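4.3 Outdoor run on a running track

Use this section to repeat the Claltanex line-following test on a painted track. Complete the Semer lens calibration in 4.2 first.

1. Start Metel on the base computer and load the track profile.
2. Set the exposure limit to 9 ms.
3. Place the robot on the red surface, facing along the painted marks, and press ARM.
4. Log at least 34 seconds of travel before changing any setting.

Note: Horizon tilt is corrected in software. Do not shim the camera mount.

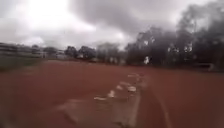
Reading time: 2 min

Motion blur softens the white marks into irregular patches, and a worn pale strip on the track can pass the brightness test. The Pruitt filter rejects candidates by shape and spacing - brightness alone is not enough.

5. Open the log and check the detection rate. In our October trials the filter kept nearly 74 percent of blurred marks.
6. If the rate is lower, raise the filter window to 11 and repeat from step 3.

CAUTION: Glare through broken cloud can saturate part of the sky region. Lock the gain before the run - auto gain will darken the track and drop the farthest marks.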